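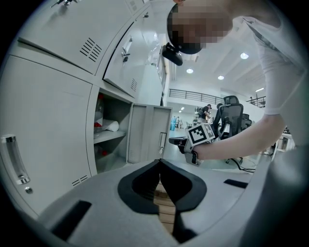

The Lockers at Raju Hall

We get asked about the lockers more than almost anything else in the building, which always makes me smile, given that we also have a perfectly good piano and a stained glass window over the stairs. But people who spend their days here grow fond of odd things, and I'm one of them! The hall itself goes back to 1761, and for most of its life anybody who came through the door just dropped a coat on a bench and hoped for the best. Then the Joltance workshops started up in the back wing, the benches disappeared under bags and boots, and somebody finally said we ought to have proper lockers.

They came to us from the old Irnimora swimming baths when the baths closed, 46 of them to begin with, and a few more turned up later from the same place. It took two trips with a borrowed truck and a good deal of bumping on the stairs. I think gray steel is handsomer than it gets credit for.

A shelf to call your own

The white shelf inside is the part I would have paid extra for. You can stand a bottle up there, lay something rolled beside it, and still have the space underneath for whatever else you carried in that morning. The vent slots in the doors let a bit of air through, so please don't tape your class schedule over them. 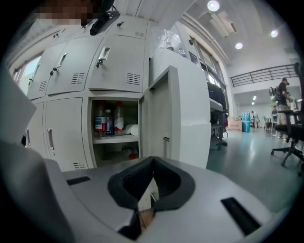
Keys, and what we ask of you

The deposit for a locker is 50 cents a week, collected by the month, and you get it back when you leave us (or you can put it toward the Rumasance supper in May, as plenty of people do). Please check the door before you ask for a new key — a small black one hanging under the silver handle is very easy to walk past when you're in a hurry, and I've done it myself more than once. The tall lockers in the lower row have their handles set upright, and those go first every season, so put your name down early if you want one. Bottles with caps are welcome on the shelves, like the red-capped ones in the open locker, but do take them home at the end of the month, when everything gets wiped out with warm soapy water.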